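From: Clem Goodwin
Date: 2023-11-29
Subject: Re: [stunia-knitters] Felting disasters, and which wool to use

> Has anyone here had any luck felting the Morsy wool? I put 2 balls
> of it through a hot wash and it came out much the same as it went
> in, just a bit sulky. I was after something thick enough for
> slippers. Should I go hotter or give up and buy the Dastach?

Oh, I do feel for you, I've been there! Have a look at the ball band before you do anything else, because half of the Morsy range is superwash now and you could boil that until Easter and it still wouldn't felt. The shade number is the giveaway – mine was 3585, a lovely mossy green, and it was superwash through and through. I made an entire bag out of it before I thought to check (yes, I know).

If yours turns out to be the ordinary sort, then I'd go again before spending any money. I put mine in with an old pair of jeans and a spoonful of washing soda, and I ran it 3 times, pulling it out between goes to have a tug at it. You want the stitches to more or less vanish. Mine shrank by roughly a third, a lot more in length than in width, so knit the feet far too long and don't panic.

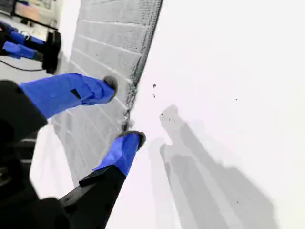
Blue sleeves, grey tips, and a grey textured surface next to a white one.

As for the Dastach, I like it very much but it does shed, and my poor filter has never forgiven me. Put everything in a zipped pillowcase. The Pultard is cheaper and felts like a dream in the dark colours, though the cream one hardly moved for me. I think it's the bleaching, but my sister says that's nonsense and she's been at it longer than I have.

Stuff the slippers with carrier bags while they dry, pull the heels square, and then leave them alone. Mine took 48 hours in the airing cupboard and I spoiled the first pair by trying them on too early – one heel has been wonky ever since, and I still wear them!

Let us know which shade you've got and I'll dig out my notes. I've also got a bit of the Pultard in navy left over if you want to try a swatch first, just send me your address off list.

Clem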